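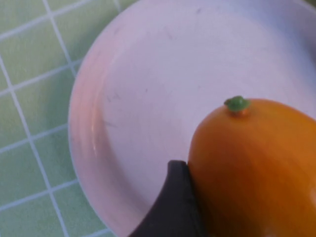 제목: Re: [소꿉살림] 과일 모형, 접시에 어떻게 담으세요?
보낸 사람: 나야라 구이마랑이스
받는 사람: 소꿉살림 목록
월요일 오후 4:26

목록 내 검색 검색어 입력 전체 제목 보낸 사람 찾기

안녕하세요, 나야라예요. 지난번 과일 담기 이야기가 너무 재미있어서 저도 주말 내내 상 차리고 놀았습니다! 망고랑 바나나를 꺼내고, 흰 격자줄이 있는 연두색 식탁보를 깔았어요. 노란 과일에 연두색이 이렇게 잘 받을 줄은 몰랐네요. 전에 쓰던 짙은 남색 천은 당분간 서랍행입니다.

망고는 분홍 접시에 담는 쪽으로 굳혔어요. 접시가 얕고 망고가 통통하니까 거의 꽉 차는데, 테두리로 분홍이 살짝 보이는 게 어찌나 예쁜지요. 서로 반대로 기울여 놓으면 동그란 모양도 살고 붉은 기가 도는 쪽도 잘 보여요. 바나나는 같은 방향으로 휘게 나란히 붙여 봤습니다. 끝이 접시 밖으로 좀 나가도 저는 그게 더 진짜 과일 접시 같더라고요.
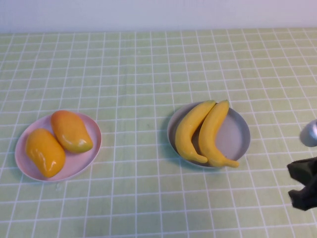

그레이엄 크랩트리 님 씀:
> 저는 한 접시에 한 종류만 담습니다. 섞으면 화려하긴 한데
> 아이들이 나중에 나눠 담는 재미가 없어져요. 그리고
> 바나나는 길어서 접시가 작으면 꼭 삐져나옵니다. 지름
> 148mm짜리에 담아 봤다가 바로 포기했어요. 다들 어떤
> 크기를 쓰시나요? 색 맞추는 요령도 궁금합니다.

그레이엄 님, 종류별로 나누는 건 완전 찬성이에요! 크기는 재 본 적이 없어서 숫자로는 못 드리지만, 바나나 쪽은 저라면 무조건 넓은 걸로 갑니다. 색은 과일이 워낙 진하니까 접시는 연한 쪽이 편했어요(분홍, 흰색, 연회색 다 좋아요). 무늬 접시도 하나 꺼냈다가 격자랑 겹쳐서 눈이 어지러워 도로 넣었고요.

아, 그리고 바나나를 꼭 다 접시에 올릴 필요도 없는 것 같아요. 하나는 접시에, 하나는 식탁보에 그냥 툭. 장 봐 온 것 막 풀어 놓은 부엌 느낌이 나서 저는 이 상차림이 제일 마음에 듭니다.

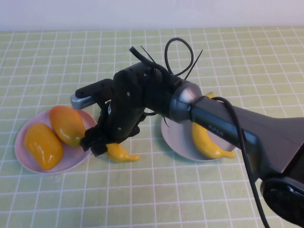 분홍 접시에 망고, 식탁보 위에 바나나

루아나 님이 물어보신 포도는 제가 가진 게 없어서 답을 못 드려요. 혹시 알이 떨어지지 않는 포도 모형 아시는 분 계시면 목록에 꼭 좀 써 주세요. 배도 하나 들일까 고민 중인데 연두색 식탁보에 묻힐까 봐 망설이고 있어요. 써 보신 분?

나야라 드림

소꿉살림 메일링 리스트 | 관리자에게 문의 | 글의 저작권은 각 글쓴이에게 있습니다 | 맨 위로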